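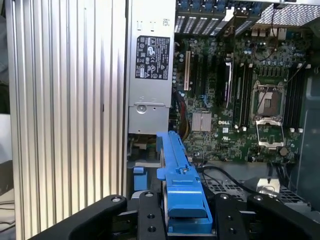

机箱打开以后,手先别急着往里伸,Dénes Győri这样提醒刚来的人。他要他们先看线是从哪儿走的,哪根压着哪根,看明白了再动。有人等不及,一上来就拔主供电插头,他也不拦,只把那台机器推回去,叫人把线照原样插好,再来一遍。

在Lillier,这是头一课。Lillier做旧台式机和工作站的拆解翻新,收来的机器大多是企业淘汰下来的,整批进门,型号相近,年份也相近。能修的修好卖掉,修不好的拆成零件,零件里还能用的上架,剩下的按材料分开,交给回收商。

去年10月我第一次去,赶上一批塔式机入库。这一批一共536台,原主人是一家做物流软件的公司,叫Rüegg,换办公室时一并换了设备。机器用木托盘送来,外面缠着膜。拆膜就花了一个上午,当天没有开一只机箱。

开箱之前要登记。登记用的软件叫Cukex,界面很旧,字很小,好处是快。扫一下机身上的条码,型号和序列号就带出来了,其余的要人填:外壳有没有裂,侧板能不能正常打开,提手松不松,接口里有没有断掉的针。填完打一张标签,贴在机身侧面。标签有固定的位置,贴错了要揭下来重贴,因为后面的人习惯在同一个地方找它。

然后是称重。Győri说称重这一步是后来加的。有一回他们按整机收了一批货,打开后发现不少机器里没有散热器,也没有硬盘,账已经结了。加了称重以后,分量不对的会被单独挑出来先开。

机器放到台面上要侧躺,开口朝上。商用机的侧板多半不用螺丝,一个拨片或者一个拉手就能打开,里面常动的地方也做成免工具的,卡扣、搭扣、滑轨,厂家习惯用一种跳眼的颜色标出来。看到带颜色的塑料件,就说明那里可以用手拆。这个约定在不少品牌上都成立,学的人记住它,能少走很多弯路。难的是年头久了以后塑料变脆。同样一个卡扣,新的时候掰到底也没事,用过多年的,掰到一半就可能断。

Győri教人用两根手指。拇指压住卡扣的根部,食指去推它的尖端,力量落在很小的一段上,根部不受弯。天冷的时候,他会让机器在屋里放一夜再拆,从仓库直接搬上台的机器,断卡扣的比例明显高。他没有做过统计,是看废料盒看出来的。

拆的顺序各家不同。Lillier的做法是先断电源线,按一下开机键把余电放掉,再拆硬盘和光驱,接着是扩展卡、内存,然后散热器、处理器,最后才轮到电源和主板。硬盘排在最前面有合同上的原因。客户交机器时最关心的是数据,硬盘取出来要当场登记,装进带锁的箱子,由另一个房间处理。硬盘没出机箱之前,这台机器不许离开台面,拆的人要去吃饭,也得先把盘取完。

扩展卡这一步出错多。插槽尾部有一个小卡子扣着卡的尾巴,长卡尤其紧,不按开就往上拔,轻则卡子崩掉,重则把插槽从板子上带起来。机箱后面的挡板条另有一个压杆,也要先松开。两头都松了,卡是可以平着提起来的,提不动就说明还有一头没松。Győri自己拆的时候会停一下,用手电照照尾部。他说他干到现在还是要照。

内存反而简单,两端的白扣往外一拨,条子自己会弹起来一点。拔下来的内存不按台归拢,按容量和频率分盒,盒里垫防静电棉。有些翻新商喜欢让内存跟着原机走,理由是成对的不要拆散。Lillier试过,后来放弃了,因为测试的时候反正要重新配对。
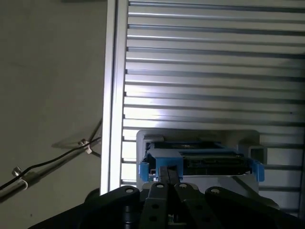
塑料支架单独放一个区。这类东西在别处往往直接进粉碎机,Lillier把它们留了下来。硬盘支架、风扇罩、线夹、前面板上的小托架,单价都很低,卖不出什么钱,可是翻新一台机器的时候缺了哪一个都很麻烦。少一只硬盘支架,盘就只能用胶带粘着或者悬在那儿,这样的机器没法交给客户。去网上买一只原装的,运费比东西贵,还要等。

支架区的架子有9层,从上到下按机型排,同一机型里再按左右分。新来的人爱按颜色分,分出来很整齐,用的时候找不着。颜色相同的支架可能来自几种机型,卡脚的间距差一点点,装进去看着像是到位了,一搬动就松。

每只支架上架前要过手检查。捏一捏卡脚,看有没有发白的折痕,有折痕的就不要了。带减震胶圈的,胶圈发黏的要换掉。上面若还装着小电路板,就连板带架一起收,不拆开,板子的型号写在袋子外面。有些板子只有指甲盖大小,拆下来以后背面没有任何标记,跟支架一分家,就再也对不上了。

处理器和插座是最费眼睛的部分。针脚在主板一侧的那种插座,压盖一打开,里面就是密密的一片触点,碰歪一根,整块板子可能就认不出一条内存通道,或者干脆不开机。按规矩,处理器取走之后应当立刻扣上塑料保护盖。保护盖常常不够。企业装机时往往把盖子随手扔了,到了拆机这一头,手里只有从废板上攒下来的那些。Győri有一只饼干盒,专门装保护盖,每拆一块报废的主板,先把盖子取下来丢进盒里。

没有盖子的时候,他宁可把原来的处理器留在座上。那颗处理器也许已经不值钱了,拿来当盖子还是好用的。

针脚歪了也不一定就要报废。Lillier有一台体视显微镜,是从一间关门的实验室买的,Győri用一根磨细的缝衣针去拨。他拨一根针要先看旁边那根是什么角度,照着它来。这项活他不让新人碰,新人用报废板练,练到能把一整排拨歪再拨回来,才可以上真板子。去年他们收到13块针脚受损的双路主板,救回来的有一大半,没救回来的是缺了针,拨也没有用。

电源的处理相对保守。Lillier从不打开电源外壳,里面的电容断电后还会存着电,为了换一只风扇冒这个险不值得。电源拆下来先吹灰,再上负载仪,几路电压都稳,风扇没有异响,就贴绿标。有一路飘的贴红标,整只送走。绿标电源也不是什么机器都能配。品牌机的电源接口经常是自家定义的,外形看着像标准件,插头的线序不一样,硬插上去会烧板子。所以电源的标签上除了功率,还要写清楚从哪个机型上拆下来的。功率、型号和认证标志厂家本来都印在壳上,但那张铭牌装进机箱以后往往朝里,翻新好的机器要查电源,又得把它卸出来。Lillier索性抄一份贴在朝外的那一面。

灰也是一门学问。办公室的灰是干的,用刷子和气枪就能清掉。厨房后面、车间里、宠物店里用过的机器就难办了。Lillier接过Petside的一批收银主机,那是一家卖宠物用品的连锁店,机器放在柜台底下,毛和猫砂粉混在一起,在散热片里压成了毡子一样的一层,气枪吹不动,要用镊子整片揭下来。揭掉以后机器倒是都好的。Győri的判断是那层东西虽然堵住了风道,可收银主机的负荷低,热不到哪儿去。换了做渲染的工作站,早就烧了。

我问过他,一台机器从上台到拆完要多久。他说看人。熟手拆一台单路的塔式机,不必看表,茶还没有凉就拆完了。双路的慢一些,散热器有2只,螺丝要对角松,一次松半圈,来回几轮,急着把一颗先拧到底,底座会翘。

拆下来的螺丝放在磁盘里,每台一只盘,盘边贴着和机身一样的号。到晚上收工,盘里要么空了,要么连盘一起锁进柜子,不留在台面上。有一次一颗螺丝掉进了一台待售机器的主板和底板之间,客户通电以后短路,赔了一块板子。那以后每台机器合盖之前都要拎起来晃一晃,听见响声就重新打开。

Rüegg的那批机器,到我最近一次去的时候还没有全部走完流程。能整机翻新的已经装好,换了硬盘和导热硅脂,码在出货区。剩下的在等配件,多数缺的是支架和挡板条,有几台缺前面板。Győri在纸上列了一张缺件单,谁拆到了合适的就去划掉一行。单子上有几行已经被划掉又重新写上,旁边注着“裂”。

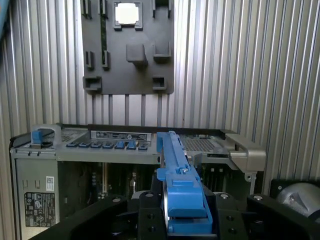

实用·自己动手拆一台旧主机

在家拆机器,用不着Lillier那样的台子和仪器,但有几件事可以照搬。

找一张比机箱大得多的桌子,铺一块旧毛巾或者橡胶垫,机箱侧躺在上面,开口朝上。地毯上不要拆。身边留出放零件的位置,零件按拆下的先后从左往右摆,装回去时从右往左拿。

动手前拍照。盖子打开先拍一张全的,再对着每一处插头各拍一张,尤其是前面板那一小撮细线。这些线插错不一定会烧东西,但灯不亮、按键没反应,查起来很烦。主板上通常印有字,光线斜着打过去会比正着打清楚。

电源线拔掉以后,按住开机键数几秒。戴防静电手环最好,没有的话,先摸一下机箱没有喷漆的金属部分,中途起身走动过,回来再摸一次。

遇到有颜色的塑料卡扣,先看它往哪个方向活动。多数旁边印有箭头或者小锁的图案。推不动时不要加力,看看是不是有线挡着,或者侧板没有完全取下。卡扣发白就停手。

散热器拆之前,可以先让机器开一会儿,导热硅脂软了再关机断电来拆。硬掰容易把处理器连着一起拔出来。针脚在主板一侧的,处理器拿走后不要用手指或者棉签去碰插座,灰用气吹从侧面吹掉就行。手边没有保护盖,就把处理器放回去。

电源坏了整只换,不要拆壳。买二手电源时,除了功率,一定要核对机型和接口,最好让卖家拍下铭牌和每一个插头。

硬盘取下来自己留着,打算送人或者卖掉的,先用擦除软件完整写过一遍。机械硬盘坏得读不出来的,交给能出具销毁证明的回收点。固态硬盘用厂家提供的安全擦除功能,比反复写入可靠。

装回去以后,先不要合盖,接上电源和显示器试一次。风扇转,画面出来,关机断电,再把机箱拎起来轻轻晃一下。没有响声,合盖。

Lillier从2026年2月起对外零卖支架和挡板条,按机型查,一只也卖。查的时候报机身标签上的完整型号,只报系列名他们没法找。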